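4.3 Recording a demonstration by hand

1. Press Guide on the Skillton pendant and wait for the status light to stop blinking.
2. Hold the arm above the gripper and lead it to the item. Keep the fingers open until they are on both sides of it.
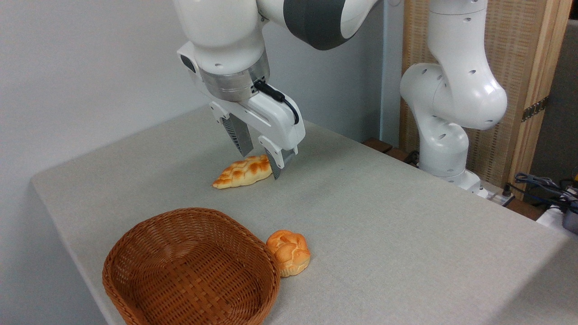

3. Tap Close, then lift straight up before moving toward the basket.
4. Lower the item, tap Open and press Save. A take may last up to 140 seconds.

Note: Record at least 15 takes per item. Change the starting position a little each time — long items also need different angles.

CAUTION: Keep your free hand away from the fingers. If error 554 appears, let go of the arm and restart from step 1.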